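Laundry helpers wanted at Udura

Posted 16/10/2022

Hello! I run the small wash room at Udura and I'm after 2 people who don't mind other people's socks. We've got 55 households signed up now and I can't keep up on my own - I've tried, and my own washing has been sitting in a bag since March.

You'd be loading, unloading, folding and getting each basket back to the right door. I'll show you how everything works on your first shift.
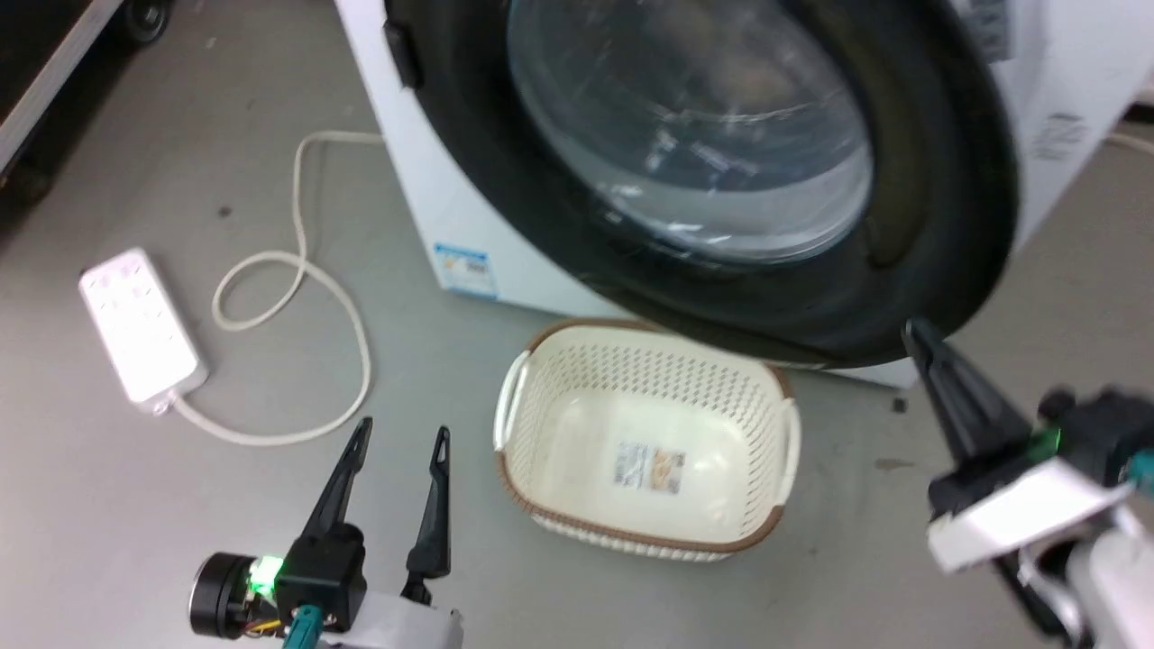
The front-loader and one of our baskets.

One household, one basket, that's the only rule I'm fussy about. Please empty pockets before anything goes in (I've washed a bus pass and a very nice pen) and keep darks and lights apart even if the bag came mixed.

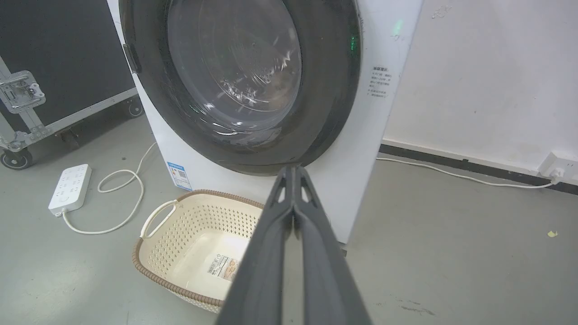
Shifts are short, mornings or early evenings, and you can swap between yourselves as long as someone tells me. You'll need to be all right with bending and carrying, as the machine stands on the floor and so do the baskets. No experience needed, but if you can fold a fitted sheet I'd love to meet you!
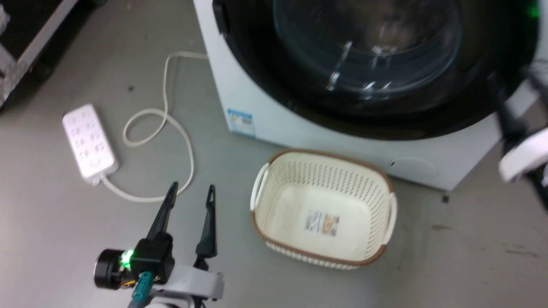
How to apply

Drop a note through the door at 269 Adeleke, or leave your name at the Coda desk. Tell me which times suit you and when you could start.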